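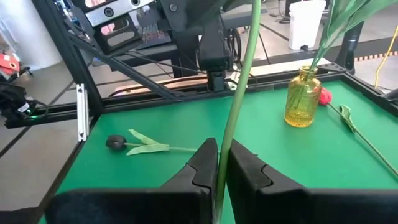 The Trolau Flower Round is a student robotics contest in which two-armed robots have to arrange flowers in a vase. I was on a team for 2 seasons and I've been keeping this entry going ever since, so please forgive the "I" all over it (the other editors have mostly given up).

Origins

The round grew out of an evening class called Ullska, where the homework was always blocks. Stack the blocks, sort the blocks, put the blocks away. Theophilus Quaye, who taught the class, got so tired of them that he brought in a bunch of artificial tulips one July and told everyone to try those instead. It was a disaster and we loved it! The old rule sheet opens with a line from an 1899 flower-arranging manual he picked up at a yard sale: "Handle the stem, and let the bloom alone." People still quote it at each other when a petal comes off.

Rules

Each team gets a table, a vase and 11 minutes. Stems start flat on the table, and the vase may already have greenery in it. One student drives or supervises the robot while the rest keep their hands to themselves — harder than it sounds when a tulip is sliding toward the edge. Judges give up to 11 points per stem, with points off for a bent leaf, a knocked vase or a flower put in upside down (it has happened, and yes, it was my team).

Technique

Most beginners go straight for the flower head. It's the easiest thing to spot and the worst thing to hold, as it rolls. Pinching low on the stem works much better, and you want to come in slowly.

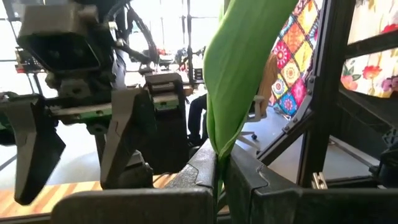
Leaves are their own headache. A wide one can hide the stem from a wrist camera, so you end up closing the fingers on whatever you last remember seeing. The team called Moon got around this by using one arm to hold the plant steady and the other to do the placing, and pretty much everybody copied them the next season. Dilo went the other way and did the whole thing with one arm, very slowly, and finished ahead of us both times. I'm still a little sore about it.

Practice sessions

Teams practice together in one big room, and it gets busy. You learn a lot just by wandering over to someone else's table and asking why their arm keeps stopping (usually a cable). 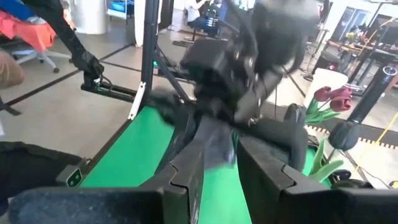
Grippers at work over the green tabletop, with red tulips at right.

Scoring disputes

The biggest argument is over leaning stems. The current rule says a stem counts if it stays in the vase until the judge has finished writing, so teams now hope for a judge with short handwriting. A proposal to add daffodils is still open on the talk page.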